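Home | Tutorials | Perception | Control | Tools | Contact

How to label thread in wrist camera images for a suturing robot

By Liya Tsegaye
January 9, 2025

14 comments | 32 shares

In this tutorial I explain how we prepare the images for our thread segmentation model. The model must find the suture thread in the picture of the wrist camera, so that the planner knows where it can grasp. I suppose that you already have recorded video with joint positions, and that you can train a normal segmentation network. We use our own small labelling tool, Gornlow, but the steps are the same in other tools.

Step 1. Choose the frames

Do not take every frame of the video. Two frames which follow each other are almost the same, and the network learns little from the second one. We keep one frame in every 6 and then remove the ones where no thread is visible. From the first recording this gave us 647 frames. For the full training set we wanted 3,000, and we reached this number in July.

Step 2. Decide the classes before you start

We have five classes: thread, knot, instrument, needle and background. In the beginning we had no class for the knot, and this was a mistake. The cut ends of a knot look like short pieces of thread, and the planner tried to grasp them. If you give the knot its own class, you can tell the planner to leave it in peace.

Step 3. Draw the thread as a line

Please do not paint the thread with a brush. Put points along the middle of it and let the tool make the line 2 pixels wide to each side. Where the thread is pulled straight, you need very few points. Where it is wrapped around the jaws, put the points closer together, and stop the line where the thread goes behind the metal.
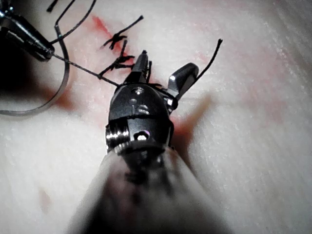
Thread wound at the base of the jaws, with a straight strand to the second instrument and two tied knots on the pad.

Each visible piece of thread gets its own number. When you are sure that two pieces belong to the same thread, give them the same number. When you are not sure, leave them separate. My colleague Botond Kovács wrote the script which joins them later, and it prefers a missing connection to a false one.

Step 4. Mark the difficult areas

Dark shadow is the most frequent problem, as black thread on a black shadow has almost no contrast. Use the "ignore" mask there, and the loss function will skip these pixels. I use the same mask for a thin curved object when I cannot decide if it is a needle or a wire. The blurred shaft near the camera is simply labelled as instrument.

Step 5. Check the labels

Export the masks and run the checker:

gornlow check --masks ./masks --min-length 6

It lists all thread pieces shorter than 6 pixels. Most of them are wrong clicks. Open each one, correct it or delete it, and run the checker again until the list is empty. After this you can split the data. Split by recording and never by frame, otherwise your test score will be too good.

In the next part Botond will show how the masks become a 3D curve for the planner.

Previous | Next | All tutorials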